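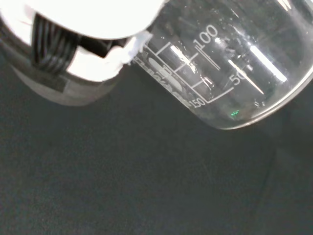
Slide 1: glass beaker on its side, scale marked 50, 100 and 150

Notes for the measuring talk, Werkumness, 11/12/19

Start with the scale. Ask the room how far they trust those lines. A printed mark is a guide – for anything that matters, use a cylinder. Mention the Marchand handout, page 2.

Then pouring. Keep the cup low over the beaker and tip it slowly. Read the level at eye height, beaker standing upright.

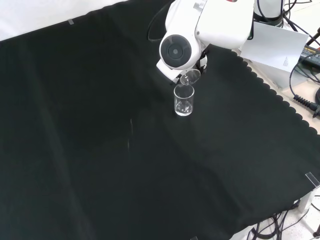
Slide 2: small clear cup tilted over the beaker, black cloth underneath

Dark cloth helps with clear liquids – point out the bright reflections at the bottom of the glass. Smooth out folds before reading.

Pass round the 600 ml jug. Questions, then break. Next session is in March at Viralby.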